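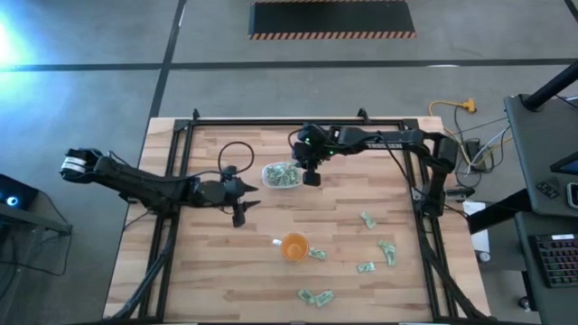

Unit 4: Loose Cash, Containers and the Count Sheet

Cash Handling and Small Office Records, Rornby extension program
Instructor: Fadime Kurtuluş
Handout revised 3 June 2021

4.1 Scope

This unit covers paper currency held outside a register: tip collections, raffle proceeds, door money and office petty cash. Coins are treated in Unit 5. The unit assumes the Crenshaw count sheet, which was handed out with Unit 2.

4.2 Terms

Loose note: any bill outside its assigned container, whatever its condition.
Held note: a bill inside the container, not yet flattened or counted.
Faced note: a bill that is flat, portrait side up, with the top edge away from the counter.
Strap: a banded bundle of faced notes of one denomination.
Float: the fixed amount left in the container after a deposit is drawn. In the exercises the float is 90 dollars.

4.3 Order of work

1. Clear the surface of papers and bags.
2. Set the container near the middle of the table, within reach of both hands.
3. Collect all loose notes into the container before any note is counted.
4. Check the floor and the underside of the container.
5. Empty the container onto the cleared surface and face the notes.
6. Sort by denomination, highest first.
7. Count each denomination twice, the second time from the opposite end of the stack.
8. Enter the totals, sign the sheet and return the float.

Steps 3 and 5 are often merged in practice. They should be kept separate – a note flattened where it was found tends to be entered once as loose and again as held.
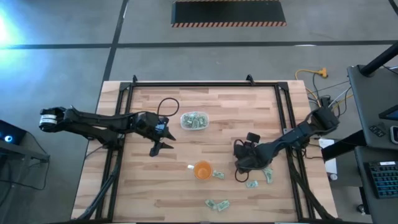 Choice of container affects the time needed for steps 3 through 5. A wide opening accepts crumpled notes without folding them further, and rounded corners are easier to clear by hand than square ones. Clear plastic has a further use at closing: the heap of green notes shows through the sides, so a container that has not been emptied is recognized from across the room. An opaque vessel such as the orange mug gives no such check from the side and should not be used for held notes. Lids are optional during collection and required for storage.

4.4 Crumpled notes

Open the note from the corners, never from the center. Press it flat with the side of the hand, working outward along the long edge. Notes that will not stay flat go under a weight, in a separate stack, and are counted last. Torn notes are set aside and listed by serial number.

4.5 Exercise

The Bavville branch reports 919 dollars collected. The count sheet shows 11 notes set aside as torn and a float already returned. State the amount available for deposit if the torn notes are all one-dollar bills, are included in the 919, and are held back from the deposit. Show the float as a separate line.

Second part: at what point in 4.3 should a second counter be called if the expected total exceeds 3,000 dollars? Refer to the Unit 2 limits.

Reading for Unit 5: coin trays and rolled coin, pages as listed on the course sheet.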